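Spectator Limits and Entry Rules at the Lusska Open Table Tennis Tournament

Project report, Sports Management

Submitted Thu 13 June

1. Background

The Lusska Open is a table tennis tournament held every July at the Zetero Hall. It was canceled in the first summer of the pandemic and came back the following year under local health rules. Our project looked at how the organizers applied those rules to visiting players and to the public, and what effect this had on attendance and on the match schedule.

We chose this event because it is small. Most of what has been written about sports during the pandemic deals with professional leagues, which had their own medical staff and could rent whole hotels. A club tournament has neither.

2. Sources

We used the printed rules sent to players, the ticket records from Vomby (the booking site used for the event), and the match schedule with the changes marked by hand. We also read the notes from the planning meetings of the Ezeani Table Tennis Club, which runs the tournament. We did not have access to any health records and did not ask for them.

3. Rules for players

Players from outside the region had to show a negative test before they could pick up their entry number. A second test was done at the hall on the morning of the first match. Players waited in their cars or outside until they had a result. Doubles partners who came from different clubs were treated as one group and tested together.

Players could enter only by the north door. They were told to bring their own towels and water bottles, and the locker rooms were closed. Tables were wiped down between matches and the balls were changed after each one.

The rules were stricter for meals than for play. Players and officials ate in a separate room in two shifts, and they had to leave the room once their shift ended. Hot food was served by staff wearing gloves. The old self-service counter was taken out of the plan at the second planning meeting.

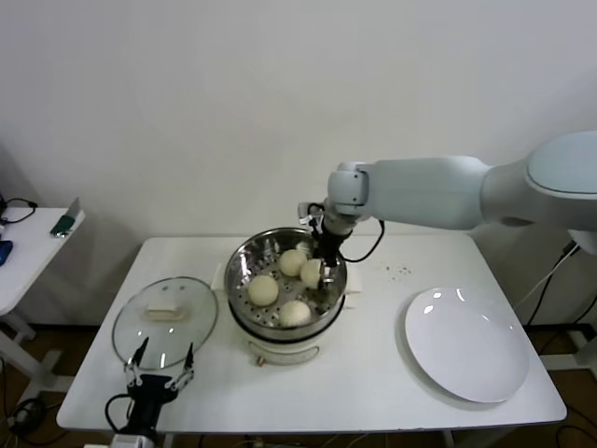 Figure 1. Steamed buns in an electric steamer.

The meal shifts caused more schedule changes than the testing did. Matches that ran long pushed players past their shift, and the desk then had to move the next match back so they could eat. Two matches in the women's singles were moved to the evening for this reason. Testing delayed only the opening round.

4. Rules for spectators

The hall sold 377 tickets in total. Every ticket had a named seat and had to be booked through Vomby before the day, and there were no sales at the door. Seats were sold in pairs with an empty pair on each side. People who wanted to come alone had to buy a single seat on the balcony, and several messages in the booking records complain about this.

Spectators used the south door and could not go down to the floor. Parents of junior players were the main exception. One parent per junior was given a floor pass, but had to take the same test as the players. The rule sheet did not say this clearly, and it had to be explained again by email.

5. Problems with the data

Vomby records show bookings but do not show who came. The door staff kept a paper list for the first day only, so we could not compare attendance between days. Some of the handwriting on the match schedule could not be read, and we left those changes out of our tables.

6. Findings

The entry rules worked on the schedule less than the club had expected in its meeting notes. Meal shifts need longer gaps, or a late shift kept open for players whose matches run over. The spectator plan was easy to run at the doors, but the rule sheet should list floor passes in their own section.

We would have liked to compare these results with an indoor event of the same size in another town. The club has agreed to let the next project group use its planning notes.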